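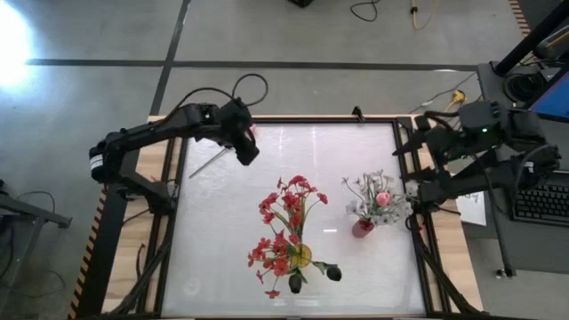 The roller door at Ziler's workshop in Ruddock went up at ten on Saturday, and by a quarter past there was a queue down the driveway. Most of the people in it had come from the market across the road. A few had brought their shopping.

Ziler does contract work in robot handling for growers and packers. It has been in the old joinery building for three years and had never opened it to the public. Glenys Dunstan, the operations manager, said the neighbours had been asking what went on inside ever since the sign went up, and she had run out of short answers.

"We get couriers who stand at the door for ten minutes," she said. "I thought we might as well do it properly."

The firm printed 80 visitor stickers and used them all before lunch. After that people were let in on a show of hands.

The flower table drew the biggest crowd. Two black arms are mounted on either side of a light wooden table, with a white panel set in a black metal frame between them. On the panel for the day's work were two bunches of artificial flowers, a red one in a yellow vase and a smaller one in white and grey with a pink rose in the middle. A computer stood on a dark bench to the right. Visitors were asked to stay behind the barrier, and mostly did.

The job is flower arranging, or the start of it. The arms are being taught to pick up stems, place them in a vase and move the vase without tipping it over. Gwion Rees, who runs the table, has been at it since the beginning of winter. He drives the arms himself through a pair of hand controllers, and each run is recorded. The recordings are then used to train a program that tries the same thing without him.

He has 2784 runs on file. The target is 3000 before the first proper trial, at a wholesale nursery in Curnero that supplies supermarket bunches.

"A tin of tomatoes is the same shape every time you pick it up," Rees said. "A bunch of flowers isn't the same shape twice, and if you squeeze it to be safe you've wrecked it."

Artificial flowers are used for training because real ones would have to be thrown out by mid-afternoon. They have their own problems. The stems have wire in them and spring back, which real stems don't do, and the heads come off. Rees keeps an ice cream container of loose petals and glues them back on at the end of the week.

He gave the same demonstration every half hour. In the 11 o'clock session he lifted a single stem out of a vase with one arm, passed it to the other and put it back in, which took a little over a minute. A boy near the front said his nan could do it faster. Rees agreed with him.

Then he switched to the trained program and stepped away from the controls. The first attempt went well until the gripper closed on two stems instead of one and brought half the bunch up with it. The second attempt was clean. The third stopped short of the vase and stayed there, and Rees had to reset it. He didn't hurry through the failures, and several people stayed on for the next session to see whether it would do better.

Najwa Farah had driven down from Curnero to watch. She manages the packing shed at the nursery where the trial is planned, and she stood at the barrier for most of the morning with her arms folded. Her shed employs 16 people in the weeks before Mother's Day and can never find enough.

"I don't need it to make anything pretty," she said. "I need it to put ten stems in a sleeve at four in the morning. If it can do that I'll talk to them."

She asked Rees about water. Rees said the vases on the table are kept dry for now, and the sleeves in her shed are not. He told her the grippers would need covers, and that the covers hadn't been designed. She wrote that down.

At the back of the workshop Zsolt Kocsis had a bench of worn gripper fingers and broken cable clips that people were welcome to handle. He looks after the hardware, and his view is that cables cause more lost hours than software does. The arms move, the cables move with them, and sooner or later one catches. He has tried three ways of routing them and isn't happy with any of them.

The data from the table goes to Kivotport, a small software company that shares the building's upstairs floor. Octavian Vlad, one of its two engineers, spent the day answering questions about jobs. He had expected to be asked how the training worked, and had prepared a slide on it. The slide was on screen for almost an hour and he was asked about it once, by a retired surveyor who wanted to know what the errors were measured in.

On jobs, he told people what he knew. Nothing from the flower table is in use anywhere yet. The nursery trial will run for a fortnight with staff working alongside, and the result will decide whether Ziler keeps going with flowers or goes back to seedling trays, a job it already does and gets paid for.

By two o'clock the sausages were gone and the crowd had thinned out. Dunstan said she would do it again next September, with more stickers and a second barrier. Rees was still at the controls with a girl of about nine who had asked whether the robot could smell the rose. He'd told her no, and she wanted to see it pick one up anyway.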